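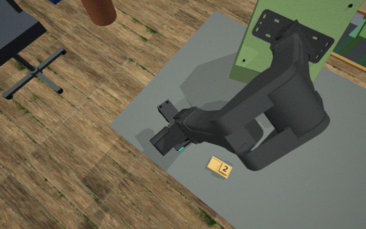 Arm on the green pedestal, block number 2 on the mat, default room.

Re: Jollus kit, is the simulator part worth the money?
Posted in May by Taşdemir
3 replies · 16 views

> We are thinking to buy the Jollus package from Bestby for our evening course.
> The arm alone is cheaper. Does anybody use the simulator seriously,
> or is it only a toy before the real arm comes?

I have used the simulator for 3 months, so I try to answer. For teaching I would take the full package. The students can start before the hardware is on the table, and a wrong joint value costs nothing.

The good side first. The model of the arm is careful, even the slots in the mounting plate are there. The shadows on the gray mat are helpful when you judge the height of the gripper over the block. My pick task ran 89 times in one night without a crash of the program — I cannot say the same for the older version.

Now the less good side. The room is pretty, with grass between the floor boards, but my laptop has to draw all of it. I did not find a setting for a plain floor. The manual was translated in a hurry, and the chapter about gripper limits contradicts the table at the end. I wrote to support, ticket 3622, and they answered politely but did not fix it yet.

If you order, ask Bestby for the classroom license before you pay. In Adthorpe we asked after, and it took a long time to change the invoice.

I can send my start file for the block task if it is useful for you.

Taşdemir

2 comments · Share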